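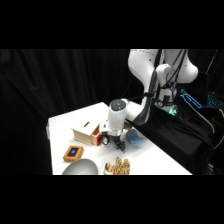
Opened by Yolanda Guzmán | 2024-01-07 | Status: waiting on customer

Category: Wooden Boxes & Lids > Fit and Finish

Hi Salside folks! Me again, with the slotted box (the pale wood one with the flat lid and the slot in the top). I bought it as a suggestion box for our front counter and I love it, truly, but the lid has been driving me up the wall, so I'm writing down everything I've tried in case it saves you asking.

The problem: the lid sits fine for a day or so and then one corner lifts. Only a hair, but if you press on it you get a click, and everyone who drops a card in presses on it. Click, click, click, all day long. Cards also catch in the slot when they're folded in half. Unfolded they drop right through.

What I tried first was just taking the lid off and putting it back the other way around. That got me a different corner lifting — so I'm guessing it's the lid and the walls of the box are okay? I set the lid by itself on the white table, which is the flattest thing we own, and it rocked a tiny bit.

Next I put it under a stack of catalogs overnight. Better in the morning! By lunch it was clicking again.

Then I rang your helpline and got Todor Živković, who was very patient with me. He asked whether the box lived near a heater. It did, sort of, it was on the shelf over the radiator, so I moved it to the table over by the black curtain and left it there. He also told me to rub a plain white candle along the inside edge of the lid, which quieted the click a lot but didn't get rid of it. For the slot he said 200 grit sandpaper, folded over, a few light strokes each way. The closest I could find was 220, so I used that. Folded cards go in now, as long as you don't try 2 at once (people do).

I wiped the dust off with a barely damp cloth and let it sit open before putting the lid back on. I hope that was okay. Please say if it wasn't, I haven't put any oil or wax on the outside and would like to.

So where I'm at: slot fixed, click mostly gone, corner still up. Questions for whoever picks this up:

Do you sell the lid separately, and would it match? Mine has gone a touch darker since June and I'd rather not have a two-tone box.

If I sand the underside of the lid flat myself, does that mess up the warranty?

Is the Tarnau size lid the same as mine? My coworker Viorica has that one and hers sits perfectly, but she won't let me borrow it to check.

No big rush, we can live with a bit of clicking for another week or two. Email is better than phone for me, mornings especially. Thanks so much, and please thank Todor for the candle thing!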